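DRODCOMBE COMMUNITY PANTRY
Minutes of the stock and supplies meeting
11/01/2025, back room, Skomeck Hall

Present: Mahtab Kazemi (chair), Kamran Daneshvar (stock and intake, minutes), seven members of the packing group
Apologies: two, received by email

1. Minutes of the last meeting
Accepted with one correction. Item 5 should have said the side door key goes back to the hall office, not to the pantry cupboard.

2. Matters arising
The broken shelf bracket in bay two has been replaced. The noticeboard has not been moved. Mahtab will ask the hall again.

The Drunlow delivery slot is now mornings only. Packers who come in the afternoon should not expect to meet the van.

3. Stock count
Kamran reported the result of the fall count. The shelf total was 2,119 items, not including fresh food and anything without a barcode. The storage limit agreed with the hall is 4,000, so there is room for the holiday drive if the boxes of canned goods go on the lower shelves.

Snacks and cookies were the slowest part of the count. Much of this stock arrives as single packs inside clear bags, and the plastic folds over the barcode or throws back the light. Two people had been taking packs out of the bags to scan them and then not putting them back, which left single packs mixed in with the wrong dates.

Agreed: scan through the bag first. If it does not read after a second try, flatten the plastic over the code and try again. Only then open the bag. Opened bags are to be closed up again with the same packs inside.

4. Barcode scanner
The handheld scanner was discussed. It was left lying on its side under a bench after the count and took some time to find. Members asked for one fixed rule on where it goes.

Agreed: the scanner is stood upright on its base whenever it is put down, in the open and clear of bags and baskets. At the end of the shift it goes to the office shelf. The last person out signs the sheet.

A question was raised about buying another one. Kamran has a price of $60 for a used unit from Ghaffari, a supply shop the pantry has bought labels from before. The chair asked whether a second scanner would be used outside count weeks. Kamran said it would help on intake days, when one person is unpacking and another is putting things away. One member thought the money would be better spent on shelf labels, and two others agreed with her.

Decision put off until February. Kamran to keep a note of how many times people have to wait for the scanner.

5. Baskets and floor space
The plastic baskets are being used for three different jobs (sorting, carrying, and holding things nobody has decided on). It was agreed that baskets are for sorting and carrying only. Items waiting for a decision go on the trolley with a slip giving the date.

There was some discussion of sorting on the floor. Most of the group find it easier than the table for snack packs because they can spread them out and see the fronts. The hall has no objection provided the floor has been swept. Food must stay in its packaging and must not be left there overnight. Loose plastic sheets and empty bags are to be picked up as people go along. One member slipped on a bag in the doorway during the count. She was not hurt, but it was entered in the book.

6. Tape and labels
Tape is being used faster than expected. Kamran will order 3 more rolls and keep them in the top drawer. Anyone who opens the last one is asked to write it on the order pad. Labels are fine until the new year.

7. Snack bags for the school break
Mahtab proposed making up snack bags again for families with children at home over the break. Each would have one sweet item, one savory item, and a carton of juice. Last year some bags had two boxes of cookies and others had none, and there were complaints. This time each bag will be checked against a card before it is tied.

Nut-free bags will be packed first, on a clean surface, and kept on a separate shelf. Mahtab will write the card and bring copies to the next packing shift.

8. Any other business
The kettle is to be emptied after use.

The heating in the back room comes on late. Members should bring a sweater until the hall has looked at the timer.

9. Next meeting
Same room, same time, first Saturday of next month. Items for the agenda to Kamran by the Wednesday before.

Meeting closed at 11:40.

Drodcombe Community Pantry, Skomeck Hall | Contact us | © Drodcombe Community Pantry | Back to top
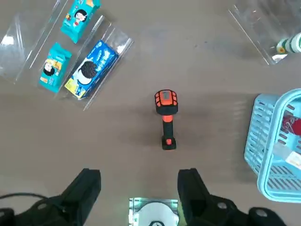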